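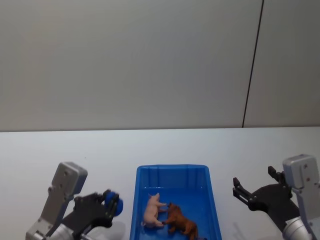
*Toy pickup on the Plillov pair: pig and horse in the blue tray, a gripper on each side.*

# Plillov two-arm tabletop kit: can it do a chore yet?

Short version for people who are reading on their phone in a store: no, don't cancel your dishwasher order. Longer version below, and it's a happier one than that makes it sound, because I had a great time with this thing.

I've been burned by chore gadgets before. Regular readers will remember my Zaltham window cleaner (it still lives in the hall closet, I still get mad when I move it to reach the vacuum bags). So when I signed up to rent the Plillov kit through Kemstead for 3 months at $250 a month, I told myself I was going to be tough on it. Two arms, two grippers, a control box, software, and a practice guide with a list of "starter tasks." You supply the table and the stuff you want moved.

## Setting up

Plan on a whole afternoon. The arms themselves went onto the table without any swearing, the bolts are labeled and the wrench in the kit is a decent one. The aluminum links look and feel like shop equipment, with screw holes all over, and if you're the type who likes to bolt your own bits onto things you'll be in heaven.

The software was the slow part. It wants to calibrate each arm separately, then both together, and if you bump the table during the together part it throws you back to the beginning with a very cheerful chime. I came to hate that chime. There is a setting to turn it off, but it's under "Accessibility" and I didn't find it until the second month.

One thing I'd tell anybody setting up: clear the table completely and go with a plain surface. I started on our kitchen table, which has a busy wood grain and usually a bowl of clementines, and the software kept getting interested in the clementines. A white tabletop against a pale blank wall worked much, much better. That should also tell you something about how ready this is for a real house! My real house doesn't have any blank surfaces in it.

## The grippers

You get to choose fingers for each side. On the left I've been running the blue rounded fingertip pads, and on the right the plain black jaws with the little ridged segments. The blue pads are my favorite. They're kinder to small things, and I find it easier to see at a glance what the hand is up to when the tips are such a loud color. The black ones grab harder and open nice and wide, but I wouldn't hand them an egg.

Swapping fingers takes a small hex key and a bit of patience. I'd have liked a click-on system, especially at this price.

## Picking up toys

Toy pickup is what I cared about most. Anybody who has stepped on a plastic hoof at night will understand. The starter task in the guide uses blocks, but we have farm animals at our house, so farm animals it was. The blue tray was the "barn," and the pink pig and the brown horse got more turns than anybody else because they're such an awkward pair. The pig is a stubby little potato and the horse is all legs.

I kept score on one long run, the only time I bothered to. Out of 90 tries, 76 ended with an animal in the tray. I was thrilled with that! Then I thought about it some more and got less thrilled. When a six-year-old misses, she picks the pig up off the floor and tries again (or throws it, fine). When the Plillov missed, it would sometimes carry on to the next step as if it was carrying a pig, lower its empty hand over the tray, open it very gently, and go home. I laughed the first few times.

What goes wrong, mostly, is animals touching each other. Side by side with space between them, no problem. Once the horse's head is up against the pig's front feet, you're in for a wait. The arm will go in, think, back out, and go in from another side. Or it gets both, loses one on the way up, and now you have a different puzzle from the one you started with. Taking things *out* of the tray is harder than putting them in, too. The raised lip gets in the way of the knuckles, and an animal lying on its side down on the tray floor doesn't give the fingers a lot to hold.

And it's slow. I could tidy the same animals, make a coffee, and drink a fair amount of it in the time this takes. If you start it up and leave the room, you might not mind. But I never got comfortable leaving the room, so I stood there with my coffee watching a robot do a chore, which takes longer than the chore.

## Other jobs I tried

**Socks.** Surprisingly fun. It can pick up a sock, it can put a sock in a basket. Pairing them was hopeless with anything darker than gray.

**Silverware.** Spoons yes, forks sometimes, and I skipped the knives entirely. It doesn't know the drawer has a handle and it isn't going to open it for you, so all of this was from one tray to another tray on the table.

**Folding washcloths.** This is where two arms earn their keep. One side holds a corner down while the other brings the far edge over. I got a few folds I would have put in the closet and a lot I'd call "rolled up by the cat." I'd like to go back and try it with stiffer cloth.

**Sorting screws.** I have a bench in the garage and wanted to see if this made more sense as a workshop helper than a housekeeper. I think it does. Same parts, same bins, same spot every time, good light, nobody leaving a clementine in the way. With bigger bolts it was steady enough that I turned my back on it and did something else, and that was the only job where I'd say so. Small screws were too small for either set of fingers.

## What bugged me

- The cables come out on the inside of the arms, right where the work is. I taped mine back.
- The power supply hums. My spouse noticed before I did and hasn't stopped noticing.
- Reach is shorter than I pictured from the product page. Anything toward the back of my table may as well have been in the next county.
- The guide says "simply show the robot the task." There is nothing simple about it. You walk the arms through the motion over and over, and your demonstrations need to be clean, and my first batch was so sloppy that I threw it all away.
- Kemstead's return label was for the wrong size box. They sorted it out in a couple of emails, very polite.

## What I liked

The build, a lot. Nothing wobbled or loosened on me in the whole rental. The grippers shrugged off some truly dumb collisions with the tray (my fault, all of them). The stop button is big and it works right away. And there's something lovely about watching two hands share a job, even when the job is one plastic horse. My kid named them, of course, and said good night to them.

I also liked that the makers don't oversell it. The box says "for learning and experiments," and that's fair. It's the resellers and the videos going around that use the word "butler."

## Compared with the Charbonneau

A few of you asked about the Charbonneau single arm, which I borrowed last year. It's lighter, quieter, and you'll have it running before lunch. For one-handed stuff like blocks into a bin I'd put them pretty close. But anything floppy, or anything you have to hold still while you do something else to it, needs the second arm, and the Charbonneau hasn't got one. If you already know you only want to play with pick and place, save your money and get the smaller one.

## Should you rent it?

If you tinker, yes, and for longer than one month, because the first month goes to calibration and bad demonstrations. If you have a bench with a boring, repeating, medium-size-parts job on it, maybe, and I'd love to hear how you get on. If you're worn out and want somebody to deal with the toys, no. You'd be adding a large and needy toy to the pile.

I'm giving it a "rent, don't buy" for now. Mine goes back at the end of February, and I want one more go at the washcloths first.

*Posted 2 February 2025*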